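Getting marker off a white tabletop without wrecking the finish?

dranomeo
White table, bright top, got it secondhand in October. Permanent marker on it in 2 spots plus a coffee ring that wont budge. Tried dish soap and a damp rag. Nothing. Scared of scratching it - what do I use?
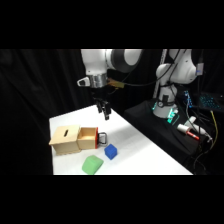 White tabletop with a black curtain behind

Not sure what the top is made of, seller didn't know either.

Kumemell
Rubbing alcohol on a cotton pad. Test a hidden corner first, underside of the edge is good. Dab, leave it 15 seconds, wipe, rinse with water. Repeat. Coffee ring - baking soda paste, let it sit 8 minutes, soft cloth only. No scrubby sponges, they dull the shine and you cant get it back.

anetti_500
magic eraser, worked on mine

Ahonen
Careful with the eraser, its basically very fine sandpaper. Left a dull patch on my desk. I'd go with teh alcohol and keep acetone away from it til you know what the finish is.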